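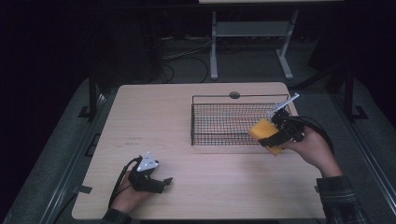
Wire baskets on the desk, part two

The black mesh basket stays. I moved it to the right half of the tabletop, near the cable hole, and it now takes the things that used to drift: the sponge, tape, the spare charger. Rodrigo Rebelo suggested a closed box from Jusum. I tried one in March and stopped seeing what was in it, so the contents doubled.

Mesh has one drawback, namely dust. It passes through the grid and settles on the wood underneath. Lift the basket, wipe along the grain, put it back. Three minutes with a barely damp sponge. I used the Clarnau spray for a while and it left a film, which showed worst in the evening with the lamp on.

The rule for the rest of the surface is simple. At 6 in the evening, anything that is not in the basket goes in a drawer or in the trash. The first pass took about 50 minutes, most of it spent on cables I could not identify.
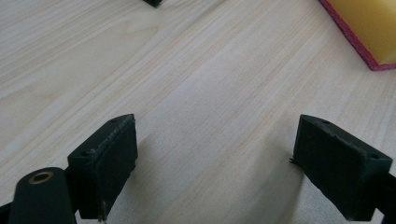

After that it was quick. The cables went into a Morais pouch, labeled by connector, and five of them left the house with Ovidiu Surdu, who needed them more than I did. I have not missed any so far - the printer lead may be the exception, as the printer is still in its box.

Still open: whether a second basket of the same size would fit inside the drawer. The drawer is 3 inches deep at the front and I have yet to measure the back.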